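# Silent droop

**Silent droop** is the name I use (and so does nearly everyone at Stougaard, where I first met it) for a fault in small two-armed tabletop robots. One arm slowly sags at the elbow while its controller carries on reporting that everything is fine. No alarm, no error code, green lights all the way along. I've been writing up faults for this wiki for a while now and it's still the one I get asked about most!

## Name

Inger Bach coined it. Before that we called it "the Worar thing", after the make of the joint motors, which was a bit unfair – we later saw exactly the same behaviour on a Preko arm.

## Cause

Each joint has a sensor that tells the controller its angle. On the arms I've worked with, the sensor sits on the motor side of a small clamping collar, and the link you can see moving sits on the other side. If the collar loosens, the motor holds its position beautifully and the link slips a little under its own weight. The controller only ever hears from the motor, so as far as it knows the arm hasn't budged.

Aksel Hjaltadóttir measured the slip on a bad joint and got some 20 mm at the gripper after 1,000 pick-and-place cycles. You'd never spot that by watching. Cable drag makes it worse, especially if the wrist cable is coiled tightly and tugs on every reach.

## The 18 January 2018 incident

This is the case people usually mean. We were running a kitchen-tidying routine, and on cycle 42 the left arm came down low, caught the edge of a chopping board and kept pushing. Hafþór Toft hit the stop button. The only casualties were a finger pad and the board, but his hand had been in there a minute earlier to straighten a fork, and that rather changed how we all felt about it.

Signe Mogensen went through the log afterwards (all evening, poor thing) and found nothing odd in the joint angles. What gave it away was the motor current, which had crept up for the last few cycles. We had the numbers and weren't looking at them.

## Detection

- Touch each gripper to a fixed point on the bench before a run and compare it with the stored position.
- Watch motor current as well as angle.
- Put a paint mark across every collar. A broken line means the collar has turned.
- Don't trust the green lights! They tell you the joint has power and is talking to the controller, and that's all.

The bench as laid out for a kitchen routine, both arms in place:

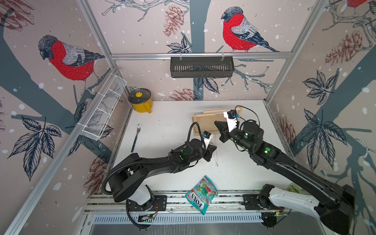 ## Prevention

Thaddäus Baumgartner's fix was a pinned collar, made for us by Prinstead, and I haven't seen a pinned joint droop yet. If you can't get pins, tighten the collars every 40 hours of running and redo the paint marks each time. Keep hands out of the cell unless the power is off, even for a quick nudge of a fork.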